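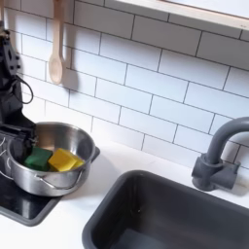

Progress report to the Prunmont Fund
Household Chores Project, second period
Tuesday, November 28, 2023
Prepared by Myfanwy Cadwaladr

When we wrote to you in July we had one chore going, wiping a table, and it was going badly. I'm very pleased to say the kitchen work has moved on a long way since then, and it has been the most enjoyable stretch of the project so far (for me at any rate, Berwyn may remember the wiring differently).

What we set out to do

The grant asks a plain question: can a machine do ordinary chores in a home or behind a shop counter yet, to a standard a person would accept? For this period we chose putting things into a pot and taking them out again. It sounds like nothing, but so much of cooking and washing up is made of it. We use foam blocks in place of food, a green one and a yellow one, with a small steel pot that sits by the sink.

What we have done

We logged 946 attempts in the period, all with the same arm. Berwyn Griffiths rewrote the part of the software that decides how the fingers come in over the rim, and that made a bigger difference than anything else we tried. Before the change the arm would often nudge the pot along the counter and then carry on as if the pot hadn't moved. It now looks again before it reaches, and watching it correct itself for the first time was a lovely moment!

Shiny metal is still hard. The inside of the pot throws back light and the arm sometimes misjudges how deep it has to go. Two blocks side by side are harder than one, as the fingers need a gap to get into and foam doesn't leave much of one. We have 19 faults still open on our list and most of them come down to one or other of these.

Shop-floor work

The shelf-filling trial at Skamow has started later than planned. The staff there have been very generous with their time and have given us 3 aisles to work in before opening. Soft packets are beating us at present, boxes are fine. I would rather report on this properly next time than guess from a few mornings.

So, can it do the chores?

Some of them, slowly, with one of us standing by. I wouldn't leave it to make anyone's tea. Given a tidy counter and things it has met before, it does a small job well enough that visitors stop watching the arm and start asking what else it could do, and six months ago I couldn't have written that.

Spending and next steps

We are within budget. The order from Panyasiri for spare finger pads came in slightly under the quote and we have put the difference towards a second pot with a dull finish. Next period we plan to:

Move from foam to real vegetables, potatoes first
Try the pot with water in it
Finish the Skamow trial and write it up

Berwyn would also like two more days a month on the project, and I support this. A revised costing is attached.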